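Vodness College students take household robotics project into family homes

February 15, 2021

Students on the engineering programme at Vodness College have begun the second stage of a project in which they teach robot arms to carry out everyday tidying tasks. The work forms part of the Stekora Student Challenge, a competition open to college teams working on robots for use in the home.

The Vodness entry is the work of 8 students, divided into teams for gripping, vision, movement and safety. Each team reports to the course leader, Maribel Villanueva, and keeps a written log which will be submitted to the judges with the final entry.

During the autumn term, which began in September, the students worked only in the college workshop, where they practised picking up blocks, cups and folded cloths from a bench. The present stage takes the work into ordinary living rooms, where floors, furniture and light differ from one home to the next. To date the students have recorded 3,526 attempts at picking up or moving an object, of which some 500 were made outside the workshop.
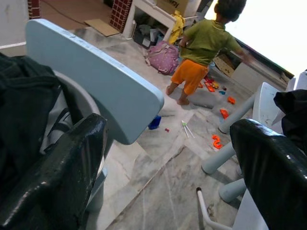 A view from the wrist of the robot, with toy pieces on a marble floor and a young child standing among them.

"The workshop bench is clean, flat and evenly lit, and the students had become very good at working on it," said Ms Villanueva. "A family room asks more of them. There are chair legs to plan around, small toys next to large ones, and strong light from a window. They have had to rewrite a good deal of what they produced last term."

The safety team has drawn up a set of rules covering the speed of the arm and the distance to be kept from people. Under these rules the arm must stay still when a person is within reach, and a student must hold the stop switch at all times. The rules have been approved by the college and will apply to all further home sessions.

Equipment for the project has been provided under an agreement with Rosser, an engineering firm which also offers the students a monthly technical review. The college has met the cost of travel and insurance.

The challenge will be decided at the Beltard Centre, where 4 teams will be asked to clear a floor of mixed objects within a fixed time. Marks will be given for care in handling and for the quality of the written log as well as for speed.

Students wishing to join the project next year should apply to the engineering office at Vodness College. No earlier experience of programming is required.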